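Lanzapelotas Bollora: manual de uso
Capítulo 4. Puesta en marcha en el campo

Este capítulo da por hecho que ya ha montado el trípode (capítulo 3) y que no le han sobrado tornillos. Si le ha sobrado alguno, vuelva al capítulo 3. Le esperamos.

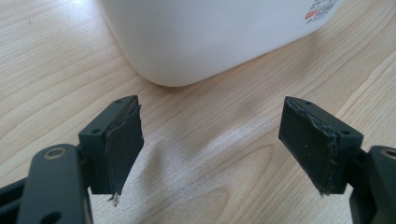
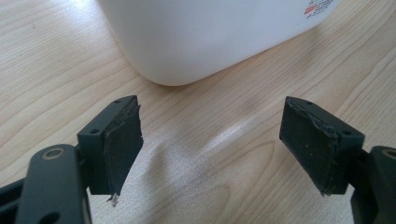
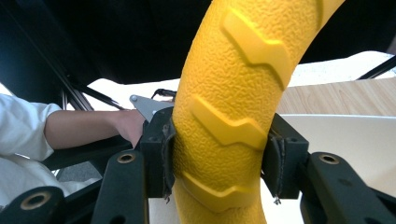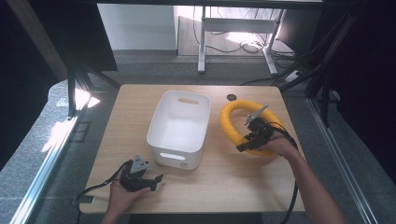 Última modificación de esta página: agosto (Wanting Zeng)

4.1 Elegir el sitio

1. Coloque la máquina sobre la placa de lanzamiento o delante de ella, en terreno firme. El montículo de arcilla recién regado no es terreno firme, por mucho que lo parezca desde el banquillo.
2. Abra las tres patas hasta el tope y clave las piquetas. En césped artificial, use las zapatas de goma y deje las piquetas en la bolsa. El encargado del campo se lo agradecerá, a su manera.
3. Nivele con la burbuja del cabezal. Si la burbuja se esconde a la izquierda, baje la pata izquierda; si se esconde a la derecha, baje la derecha.
4. Sitúe la pantalla de protección entre la máquina y el bateador, con la abertura frente a la boca de salida. Quien alimenta la máquina se queda detrás de la malla durante toda la sesión, también cuando batea su hijo de seis años.

PRECAUCIÓN: No mire por la boca de salida con la batería conectada. Ya sabemos que las ruedas están paradas. Conecte la batería después y mire antes.

4.2 Conexión

5. Ponga el interruptor general en 0.
6. Conecte el cable de la batería Dekwood. El conector solo entra en una posición. Si hace falta fuerza, está probando la otra.
7. Pase el interruptor a 1. Se encenderá el piloto verde y el mando mostrará MAO, el nombre del programa de control. No es un código de error, aunque recibimos bastantes llamadas sobre él.
8. Espere a que las dos ruedas alcancen velocidad. El zumbido sube de tono y luego se estabiliza. Si sube y no se estabiliza, apague y vaya al apartado 4.6.

Nota: con la red eléctrica del recinto se puede usar el adaptador de 50 Hz, que se vende aparte. El alargador también se vende aparte. El enchufe más cercano estará, según nuestra experiencia, en el vestuario visitante.

4.3 Velocidad y efecto

9. Gire el selector VEL hasta la velocidad deseada. El máximo es 97 km/h. El mínimo es lo bastante lento como para que el bateador tenga tiempo de pensar, cosa que no siempre le ayuda.
10. Deje el selector EFECTO en el centro para la recta. Hacia arriba, la rueda inferior gira menos y la bola cae. Hacia abajo, la bola flota más de lo que cabría esperar.
11. Haga siempre tres lanzamientos sin bateador después de cada cambio. Las ruedas tardan un poco en obedecer y el primer lanzamiento suele llevar todavía el ajuste anterior.

PRECAUCIÓN: Los selectores no se tocan con alguien en la caja de bateo. Anunciar el cambio a gritos no cuenta como medida de seguridad.

4.4 Puntería

12. Afloje la palanca del cabezal con una mano mientras sujeta el cañón con la otra. El cañón pesa más de lo que aparenta y cae hacia delante.
13. Apunte a la altura de las rodillas de un adulto y lance.
14. Corrija de marca en marca. Una marca del sector graduado se nota mucho en el plato.
15. Apriete la palanca. Apriétela otra vez. Anote la posición en la tabla del final del manual; su yo del próximo viernes no la recordará.

4.5 Carga de bolas

16. Llene la tolva hasta la línea. Caben 34 bolas de tamaño reglamentario. La siguiente cabe también, pero atasca el alimentador.
17. Retire las bolas con costuras abiertas. Salen igual de rápido que las demás y van adonde les parece.
18. No mezcle bolas de cuero con bolas de espuma o con hoyuelos. Cada tipo pide su propia separación de ruedas (véase el apartado 5.2).
19. Pulse ALIMENTAR. La luz ámbar parpadea dos veces antes de cada lanzamiento. Enséñesela al bateador antes de empezar.

4.6 Si algo no va

El mando muestra E2: hay una bola atascada. Apague, desconecte la batería y sáquela con la varilla. La varilla es la pieza larga que casi todo el mundo tira con el embalaje. El servicio técnico de Wasthorpe vende repuestos.

El zumbido no se estabiliza: batería baja o rueda sucia. Limpie la goma con un paño apenas humedecido y sin disolventes.

Las bolas se van todas a la derecha: revise la burbuja, luego la palanca, luego las piquetas. Revise por último el viento, que no cubre la garantía.

El bateador no acierta ninguna: la máquina funciona correctamente.

Continúa en el capítulo 5, Mantenimiento y guardado.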